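Nuretano 6 is out: our planning software now handles two hands at one table

Sendutdale, 7 October 2019

Hi, I'm Imelda Lagman, I run the planning team at Nendiswood, and they let me write the press release this time! The short version is that version 6 of Nuretano, our software for turning hand-held gripper recordings into robot motion plans, is available to download today, and existing customers get it at no extra charge.

The longer version starts back in March, when Haoran Fang and I sat down with a stack of customer emails that all asked for the same thing in different words. People were happily recording one person with one gripper. Then they'd put two people at the same table, both with grippers, and Nuretano would treat the second gripper as a piece of furniture that wouldn't hold still. The planner would route around it, lose its temper and give up. (Haoran would like me to say that software doesn't have a temper. He hasn't read the old logs lately.)

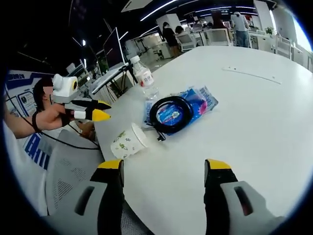
So the big change is what we're calling paired planning. You load two recordings from the same session, Nuretano lines up their clocks, works out where each gripper was relative to the other, and builds one shared timeline. From that timeline you can export a plan for two arms, or pull either side out by itself and still keep the other one in as a moving obstacle. You set the clearance you want between them, press go, and get a plan back with every tight spot marked on the timeline so you can scrub straight to it.

Getting the clocks to agree was the part that ate our summer. Saron Abdella rewrote the alignment step from scratch, threw that version out, and wrote it again - and the second one is a beauty. It doesn't need a clap or a flashing light at the start of a session. It looks for moments when the two views move in ways that only make sense together and works outward from there. Our regression set has 802 paired sessions in it, and every release candidate had to run through all of them before Saron would let anybody touch the version number.
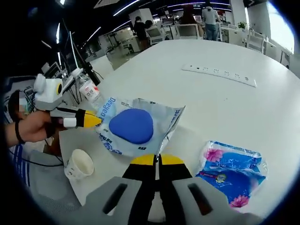

Perception got a good going-over too, and I'm maybe even more excited about that bit. Older versions were fine with boxes and blocks and pretty hopeless with anything crinkly or see-through. Cinzia Monti, who looks after our object models, kept pushing for ordinary stuff on the table, and she was right. A crinkled light blue and white bag with a blue pad in it is a nasty thing to segment, because the edge of the plastic catches the light and the old code would happily call that edge a separate object. Put a clear water bottle and a pack of tissues in blue plastic on the same white tabletop and you've got a pretty good list of everything we used to get wrong. Version 6 keeps a confidence value for each outline and hands it to the planner, so a shaky outline gets a wider berth and a solid one doesn't slow you down.

There's also a new grasp editor, which started as a side project of Yolotzin Quezada's and got so useful inside the team that we cleaned it up and shipped it. You pause the timeline at any grasp, drag the fingertips to where you'd like them, and the plan before and after that point updates while you watch. You can save a grasp as a template and use it on similar objects in other sessions. I use it mostly for cups. Thin-walled ones want a gentle approach from both sides, and now I can set that up once and leave it alone.
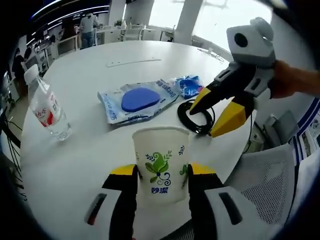 Some smaller things that people have been asking for:

Undo works across the whole session now, up to 500 steps.

Exports can be split by task, by operator or by hand.

The command-line tool takes a folder and works through it overnight, and if one recording is broken it makes a note and carries on with the rest.

The wide-angle lens correction has its own preview pane, so you can check it before you commit to a long import.

We've had the beta running with the folks at Zamudio since the alignment work settled down, and their bug reports were detailed, frequent and occasionally in all capitals. Thank you, truly. Two of the fixes in the final build came straight out of those emails.

What's still missing? Three or more grippers in one session won't load yet, and cloth is still hard. We're working on both, and I'm not going to promise dates.

A new single-seat license is 600 dollars. Projects from version 5 open directly, but please keep a backup copy, as they can't be saved back to the old format. Release notes and the upgrade guide are on the Nendiswood download page, and press questions can come to me through the contact form there.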